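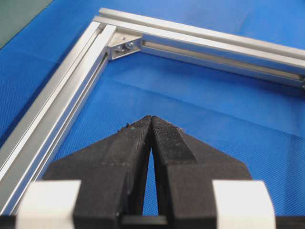
Ticket 700: Corner joint on aluminum extrusion frame out of square
Product: Juhl frame kit
Opened by: Sandra Hebden
Assigned to: Bjartur Ingvarsson
Priority: normal
Status: closed

Sandra Hebden
Assembled the first corner of the base frame per the manual. With both bolts tight, the short leg is off square by 6 mm at the far end. Loosening and retightening gives the same result. The legs are silver extrusion and I am working with the frame flat on a blue textured surface. Is the bracket defective?

Bjartur Ingvarsson
Please confirm:
Which bolt was tightened first
Whether the cut end of the short leg is square
Whether there are chips or burrs in the joint

A bad bracket is possible but we see few of them. Do not shim the joint yet.

Sandra Hebden
Long leg bolt first, full torque, then the short leg. Checked the cut end with a machinist's square and found light on one side. There is a burr along one slot lip.

Bjartur Ingvarsson
The burr is enough to cause this. Steps:
1. Remove the bracket and both T-nuts.
2. File the burr flush. Wipe the end face and blow out the slots.
3. Refit the bracket with both bolts finger tight.
4. Clamp a square into the inside corner.
5. Tighten the bolts alternately, a quarter turn each, until snug. Final torque with the clamp still on.
6. Measure again at the far end of the short leg.

Sandra Hebden
Done. First attempt, the T-nut on the short leg did not rotate fully and the bolt spun. Backed it out, reseated, repeated steps 4 and 5. No measurable error at the far end now. Original bracket reused.

Bjartur Ingvarsson
Thanks. Deburring note forwarded to Hilde Hermans for the assembly manual, page 38. Replacement bracket request canceled. Closing.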